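# Gernside 50-piece driver set, second version

Dec 20, 2025

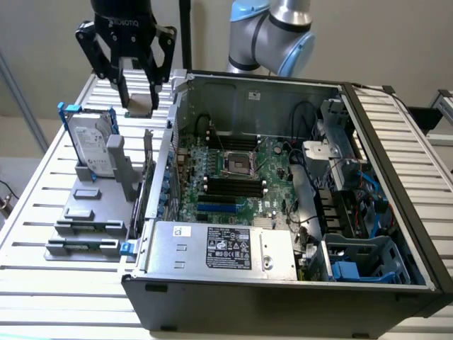 *Computer case and components on the tabletop.*

The Gernside set is a ratcheting handle, a flexible extension, a rigid extension and a tray of bits, sold in a hinged box with a foam liner. The first version had a loose bit socket and a lid that opened when the box was carried by its edge. This one was bought in March and has been used since then for computer assembly, two laptop repairs, a door closer and a good deal of flat-pack furniture. It replaces an older Pasby set with the same general layout, and most of the comparisons below are with that.

## Handle

The handle is aluminium with a knurled grip and a free-spinning cap. The ratchet has three positions, selected by a ring behind the socket: forward, locked, reverse. The ring has a firm detent and does not move by accident. It is stiff enough that changing direction needs the other hand, which is a nuisance with the bit already seated deep in a case. The Pasby ring could be turned with a thumb but drifted out of position.

Back drag in the ratchet is low. It matters most with motherboard standoffs and other short screws, where a heavy ratchet will undo the screw on the return stroke before the thread has caught. On this one the thread catches within the first turn or so. For anything smaller than M2 I still use the locked position and the spinning cap.

The grip is narrow. It suits light work and becomes uncomfortable on wood screws. Anyone buying mainly for furniture should look at a full-size handle.

## Bits

The bits are the short 4 mm type, with an adaptor for standard quarter-inch hex. Sizes are laser marked on the shank and repeated on the tray, and the tray marking is the one you will read. Marking on the most used bits, PH1 and PH2, had worn faint by late summer.

Fit is good in Phillips and Torx. The PH1 tip still shows square edges after regular use. The slotted bits are the weak part of the set: the smallest twisted at the tip on a battery cover screw that was not especially tight. Gernside sells single replacements but adds a postage charge that costs more than the bit.

Missing sizes: there is no PZ3, and the hex range stops at 6 mm. Both would be useful, and there are duplicates in the tray that could have made room for them. The set does include nut drivers for standoffs, one of which I use every time a board goes in.

## Magnet

The socket magnet is strong enough to hold a case screw horizontally at the end of the rigid extension. It will not do this through the flexible extension with the quarter-inch adaptor fitted. A steel screw dropped behind a drive cage can normally be recovered with the extension alone.

The tray holds its bits by friction only. They are tight for the first few weeks and then acceptable. Turned upside down and shaken, mine loses the long bits and keeps the short ones.

## Extensions

The rigid extension locks with a sliding collar and has no play worth mentioning. The flexible one is a sprung cable in a rubber sleeve. It winds up under load and releases suddenly, so it is suitable for running a screw in and unsuitable for the final tightening. I have used it twice and would have preferred a second rigid length.

## Box

The hinge is a metal pin, which corrects the main complaint about the first version. The latch is still plastic. The foam liner has a cut-out for every part and an extra one, unlabelled, which fits a pair of fine tweezers. Tweezers are not supplied.

## Alternatives

The Yoo compact set costs less and has a better flexible shaft, but its ratchet is coarse and the handle is moulded plastic. The Grormont set has longer bits and the best tray of the four, with each row on a lifting bar. It has no ratchet and the box is too large for a drawer. Pasby's current model appears unchanged from mine.

## Durability

Gernside rates the ratchet for 500 hours of use. There is no practical way to check this at home. Mine has been opened once, cleaned and given a small amount of light grease. Disassembly is by a circlip under the ring, and the instructions do not mention it.

## Summary of points

- **Good:** low back drag, Torx and Phillips fit, rigid extension, hinge
- **Poor:** slotted bits, stiff selector ring, faint markings, postage on spares
- **Suitable for:** computers, laptops, small appliances
- **Unsuitable for:** decking, large wood screws, anything needing PZ3

Recommended for indoor electronics work at the usual discounted price. At full price the Grormont is worth considering if a ratchet is not needed.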